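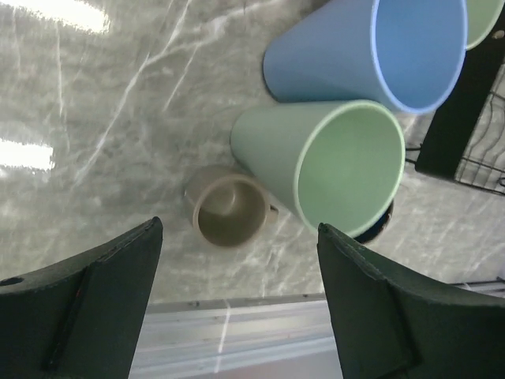
Shared kitchens and the cup problem
Speaker notes, Pendo Owino
Slot: 10 minutes, plus questions

Opening. Thank the organizers. Ask who has a shared kitchen at work. Wait for hands. Then ask who washed a cup today before they could use it. Leave a gap.

Background. Mikbridge is an office building with 40 people on our floor and one kitchen. When I took over the kitchen budget in January, we had spent 400 dollars in a year on replacement cups and mugs. Most of the old ones were chipped or had gone home with people. We switched to plastic tumblers in plain colors and kept a few mugs for those who wanted them.

Slide 2. The cups. Tapered, with thin walls. Light to carry, and they tip over easily on a hard counter. Say that part plainly. Somebody always asks. 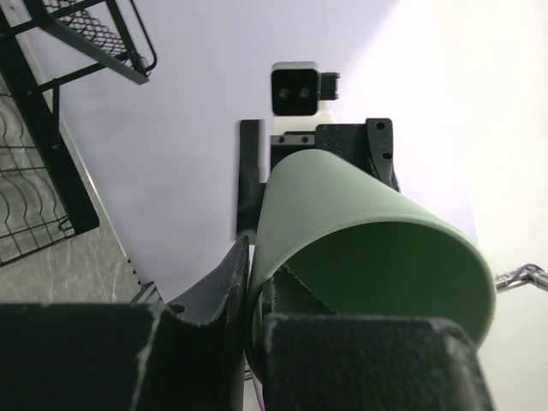 Tapered cups stack, and people stack them wet. Two wet cups pushed together will stay damp inside until the next morning. We asked everyone to stop nesting them at the sink and put each one in the rack on its own. The sign we made first was too long. The second one said "One cup, one space" and people read it.

Slide 3. The rack. Black wire, sits on the counter. Plates go between the dividers. Cups go rim down. Bottles are harder, so slow down here. 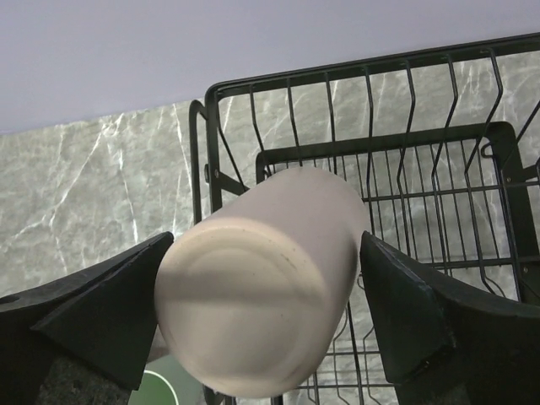

A tall bottle set in at a slant holds water at the bottom. Shake it out first, then lean it with the mouth down. Lids go separately. At Cerneo, where I worked before, lids had their own small tray, and I would copy that if you have the counter space.

Slide 4. Emptying the rack. This was the real sticking point. People will wash their own cup but won't put away someone else's. We tried a rota for a month and dropped it. Now the first person in empties the rack before making coffee. 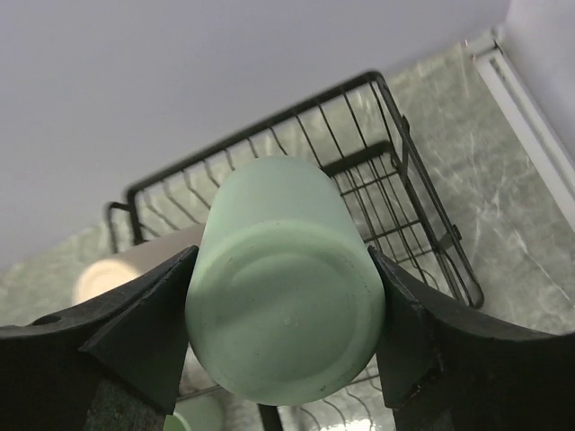
Check the base as well as the inside. Water sits in the ring underneath and drips onto the shelf. A quick wipe with a paper towel is enough.

Skip if short on time: the Tanner floor and their dishwasher.

Last slide. Contact details, room 2735. Take questions.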